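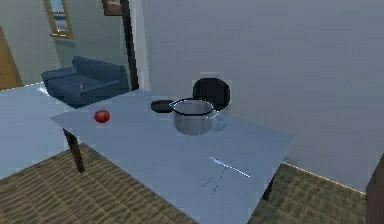 I have been meaning to write about soup for a while now, and every time I sit down to do it I end up making soup instead, so you can guess how this has gone.

Some background for anyone new around here. I moved to Brarnel in November, with two suitcases and a box of books that got rained on, into an upstairs apartment with one big window and a stove that leans a little to the left. I didn't know a soul. I also didn't know how to cook anything that took longer than a commercial break, and that had never bothered me, because back in the city there was a takeout place on every corner and two of them knew my order by voice. Brarnel has one diner, it closes at four in the afternoon, and the first night I found that out by standing in front of it with my hood up, reading the sign three times as if it might change.

So I went home and made soup. I use the word loosely. It was an onion, a can of tomatoes, and far too much pepper, and I ate it out of a mug because I hadn't unpacked the bowls. I still remember it as one of the better meals of my life, though I would never serve it to anyone I wanted to keep as a friend.

After that I got into the habit of making a pot every Sunday. I'd walk down to Jasska, the little grocery by the bridge (if you ever visit, go early, the good bread is gone by nine), and buy whatever looked cheerful. I don't shop from a list for soup. I've tried, and the list always wants leeks when the leeks are sad and ignores the gorgeous cabbage sitting right there next to them.

People have asked me for the recipe I use most, and I feel a bit silly giving it because it barely counts, but all right. I start with onions in more butter than seems decent, and I let them go very slowly until the whole apartment smells like somebody's grandmother lives in it. Then carrots and celery, then garlic near the end so it doesn't burn. Then 400 grams of tomatoes, or 400 grams of white beans, or both if I'm having a hard week. (I know, grams! My kitchen scale came from a yard sale and it's stuck that way, and I've gotten used to it.) Cover it all with stock, add the rind from a piece of hard cheese, and go read something for an hour. Salt at the end. A squeeze of lemon, too — I skipped the lemon for months, thinking it was fussy, and I was wrong.

The thing I really wanted to write about, though, is the stairs. My building has two apartments up and two down, and all through December we nodded at each other on the stairs and that was it. Then came the week the heat went out. I had made my Sunday pot and it was much too big, as usual, and I could hear people thumping around below me in what sounded like boots and several sweaters. I stood at my door with the ladle in my hand for a good long while. I'm shy, which surprises people who read this blog. In the end I filled jars, put on my coat, and went down and knocked.

Well, you would have thought I'd brought gold. One door gave me a space heater to borrow, another gave me half a coffee cake, and the third gave me a very thorough opinion about the landlord. By January the jars were coming back full of other things. I've had plum jam, pickled beets, a stew so spicy I had to sit down on the floor, and once, mysteriously, buttons. I sewed two of them onto my gray cardigan and I get compliments on them.

We've kept it up even now that the weather has turned and the hills over toward Kun are going green. I worried people would get tired of soup in spring, so I've been making lighter ones, with peas and dill and new potatoes, and last week a cold cucumber one that divided the building pretty sharply. I'll try it again with less mint.

I looked back through my old posts this morning and there are 1462 comments on this blog, and hardly any of them have ever been about food. That may change! If you have a soup you grew up with, I'd love to hear about it, especially if it's the kind where the instructions are all "until it looks right." Those are my favorite and I'm getting better at them.

Next Sunday I'm trying barley. The bag says it feeds 4, so I'm going to need more jars.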